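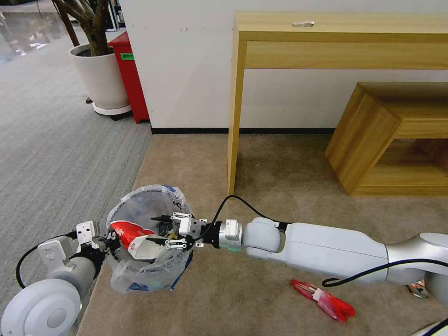

When does the new trash schedule start in Lundley?
Monday pickup ends this week for homes north of Cheng Street, and those homes move to Wednesday starting in August. Homes south of Cheng Street keep their current day.

The Lundley public works office announced the change on Thursday, July 31, 2025, after a review of its collection routes that began in February. The review found that the Monday trucks were running well past the end of their shift, while the Wednesday trucks were back at the yard by early afternoon.

The move affects 213 homes, most of them in the Winby neighborhood. Each one will get a postcard with the new day and a phone number for questions. Recycling will be picked up on the same day as trash, every other week, as it is now.

"We had crews finishing in the dark last winter," said Marlies Kaufmann, who manages routes for the town. "Spreading the stops out was the cheapest fix we had."

Carts should be at the curb by 6 a.m., with the lid closed and the handle facing the house. Bags left next to a cart will not be taken. Residents who regularly have more than fits can rent a second cart from the town and pay for it with their water bill.

Apartment buildings with shared dumpsters are not part of the change. Those are emptied by Vimex, a private hauler, under a separate contract that runs through next year.

Quang Tăng, who has lived in Winby for most of his life, said he did not mind the new day but wished the notice had come sooner. "My mother is on the next block and she puts her cart out Sunday night like clockwork," he said. "I'll have to go over there and remind her."

The town will send a truck through Winby on the first two Mondays in August to pick up carts put out by mistake. After that, a missed cart will wait until Wednesday.

Bulky items such as mattresses and sofas still need an appointment. The limit stays at 2 items per visit. Paint, batteries and motor oil are not accepted at the curb and can be dropped off at the yard on Saturday mornings.

A map of the new routes is posted at the town hall and the library.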